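Home | Issues | Authors | Submit | Search
We use cookies to improve your reading experience. Accept | Manage settings

3.2 Sorting surface and container placement

The household tidying task was set out on a flat work surface covered with smooth brown paper. Paper was preferred to the bare surface on account of its even tone, which kept small toys distinguishable at a glance, and it could be replaced between blocks of trials. The division into cells followed the layout used by Nassar and Najjar in the Drirkwood playroom study, with one change: cell borders were laid by hand in dark blue masking tape and were not corrected with a ruler. Deviations from straight were tolerated wherever the cell remained recognizable as a rectangle.

Cells served only as starting positions for the toys. They carried no labels, and no cell was assigned to a category of toy. A toy resting on tape at the start of a trial was treated as belonging to the cell that held the larger part of its footprint. When the two parts could not be told apart, the toy was moved and the trial was restarted.

The container was an open plastic bin. Bins with lids were excluded after the Jalier pilot, in which handling of the lid took up a large share of trial time and obscured differences between toy types. A toy was scored as put away when it rested fully within the rim, in any orientation. Toys leaning on the rim were scored as incomplete. The full set comprised 1449 trials, divided into 3 blocks, and the paper was inspected for wrinkles and lifted tape before each block.

Placement of the bin relative to the tape was not standardized. In the arrangement of Figure 2, the bin lies over the left vertical tape line, and the cells beneath it are partly covered. Covered cells were not used as starting positions.

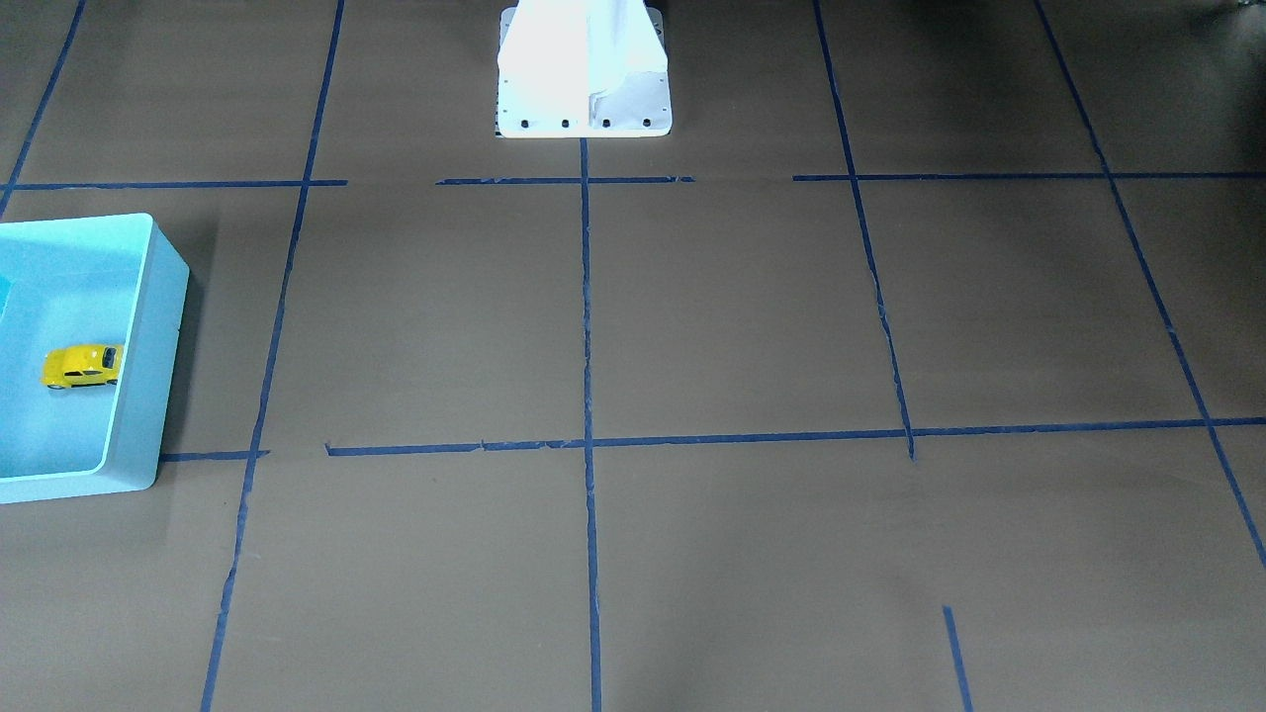
Figure 2. Taped paper surface with turquoise bin at left and yellow toy car inside it.

Why was the bin not given a fixed, marked position of its own? A marked outline would have made the bin easy to return to the same place, but household bins are rarely put back exactly, and the measure was meant to hold under small shifts in position.

3.3 Toy selection

Toys were drawn from the Bataineh inventory of common playroom items. Die-cast cars were retained for their compact shape and low tendency to tip. Soft toys were reserved for the second comparison, reported in Section 4, where compression against the bin wall required a separate scoring rule.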